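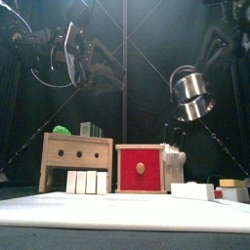
双腕ロボットアームの実習(片手鍋をつかんだところ)

クラストシャム工科専門学校 ロボット製作部について

ロボット製作部は、クラストシャム工科専門学校の学生が運営する課外活動の部です。授業で習った機構、電気、プログラミングの内容を、実際に動くロボットで試す場として設けられました。学科と学年を問わず参加でき、入部の時点で工具やプログラムの経験は必要ありません。

活動の内容

現在の主な課題は、双腕ロボットアームによる台所用品と積み木の取り扱いです。鍋のように光を反射する金属の品と、小さな積み木とでは、つかむ位置も指の開き方も違います。部員は担当する品を決め、手先の経路を作り、動かした結果を記録して次の回に直します。左右のアームが互いの動く範囲に入らないようにする調整は、特に時間のかかる作業です。

作業台のまわりには黒い布を張っています。背景に余計な物が映り込むとカメラの画像処理が安定しないためで、布の張り直しと照明の確認は毎回の準備に含まれます。台に置く品の配置は回ごとに変え、前の回と同じ条件で試すときは記録ノートの配置図に従います。 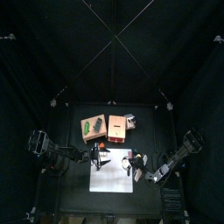 活動は週2回、放課後に本館裏の実習棟で行っています。前半は班ごとの作業、後半は全員での動作確認です。終了前には配線とねじの緩みを点検し、記録ノートに記入してから電源を落とします。試験期間中は休みです。

班の構成

機構班は、グリッパーの指や取り付け金具の設計と加工を受け持ちます。指の形は品に合わせて何度も作り直しており、古い部品も番号を付けて保管しています。

制御班は、アームの動作プログラムと非常停止の仕組みを担当します。部内で使っている動作管理ソフト「ライ」は、以前の部員が書き始めたものを代々手直ししてきたものです。説明書が実際の動きに追いついていない箇所があり、今年度はその書き直しも進めています。

計測班は、カメラの位置合わせと画像の整理を担当します。手先に近いカメラでは指のすぐ前の様子が分かりますが、台全体の位置関係はつかみにくいため、別の位置のカメラの画像と合わせて確認します。これまでに整理した画像は約3,000枚になりました。
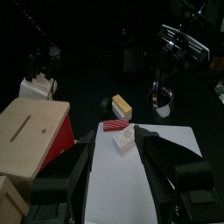 班の移動は学期の変わり目に受け付けています。一年目は三つの班をひととおり経験し、二年目から所属を決める部員が多くなっています。

競技会への参加

部では毎年3月に開かれる「バルティック杯」に出場しています。決められた時間内に、台の上の品を指定の場所へ移す競技です。使う品は当日まで知らされないので、ふだんの練習でも形や大きさの違う物を取り混ぜています。大会後は報告書を作成し、実習棟の棚に置いています。

また、近隣のメスホルム地区の公民館で、小中学生向けの操作体験会を開いています。体験会には小型のアームを持ち込み、部員が付き添って積み木を動かしてもらいます。

設備と安全

実習棟には双腕アームの作業台のほか、工作機械、はんだ付け用の机、部品棚があります。工作機械の使用には校内の安全講習の受講が必要です。アームの電源が入っている間は可動範囲に手を入れず、品を置き直すときは必ず停止させます。操作する人と停止ボタンを持つ人は分けています。

入部と見学

部費は学期ごとに2,000円で、消耗品の購入に充てています。大会の参加費と移動費は学校の補助があります。見学は活動日であればいつでもできます。実習棟の入口で受付簿に記入し、近くの部員に声をかけてください。かかとのある靴で、袖口の広くない服装でお越しください。入部届は学生課の窓口にあります。

最終更新:2019年5月8日(水曜日)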